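# Paper Sorting and Document Preparation: Frequently Asked Questions

The Abera Records Office accepts loose paper from all departments for sorting, scanning and storage. Please read the answers below before bringing material to the sorting room.
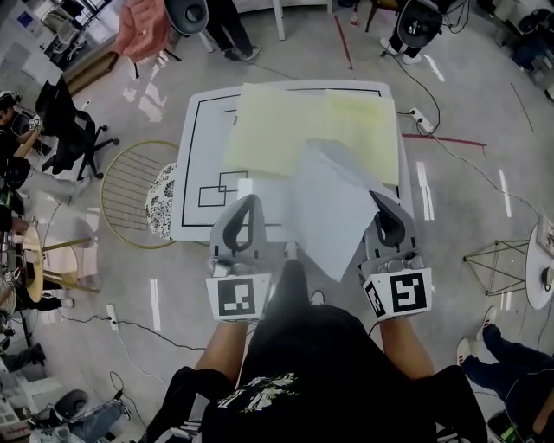 ## Preparing your papers

**What kinds of paper may I bring?**

The office accepts single sheets in standard letter and legal sizes, in white or in color. Yellow sheets are accepted but are scanned in a separate batch, as the background setting differs. Bound volumes, folded maps and photographs are handled by appointment only.

**Do I need to remove staples and clips?**

Yes. All staples, clips and adhesive notes must be removed before drop-off. Material that arrives with fasteners will be returned to the department.

**How many sheets may I submit at one time?**

The limit is 2000 sheets per department per week. Larger submissions must be approved in advance by Selamawit Weldu, Records Supervisor. Please state the number of boxes and the name of the project when writing to her.

**Should the sheets be in order?**

Sheets should be in the order in which they are to be filed. If the order is not known, mark the folder "unsorted." Unsorted folders are spread out on a table and arranged by date where a date is present - please allow extra time.

## Using the sorting tables

**May I sort my own papers on site?**

Yes. Tables may be reserved in blocks of two hours. Only one department may use a table at a time, and all papers must be taken up at the end of the block, including scrap.

**How should thin sheets be handled?**

Lift thin sheets one at a time by an edge and lay them flat on the new pile. Do not slide them across other papers. Tracing paper and plastic film should be kept apart from ordinary sheets and placed in a Condano sleeve, available at the front desk.

**What should I do if a sheet tears?**

Place both parts in a clear sleeve and attach a repair slip. Do not use household tape.

**Are food and drinks permitted?**

No. Drinks may be left on the shelf outside Room 106.

## Collection and disposal

**When will my papers be ready?**

Sorted folders are normally ready within 12 working days. Submissions received in December are processed after the winter closing.

**Can the office dispose of duplicates?**

Duplicates are recycled only with a signed disposal form. Confidential duplicates are shredded on Thursday afternoons, and a receipt is sent to the department.

**Whom should I contact with other questions?**

Questions about reservations and supplies should be addressed to Ga-eun Bang at the front desk. Questions about retention periods should be sent to the Records Supervisor in writing.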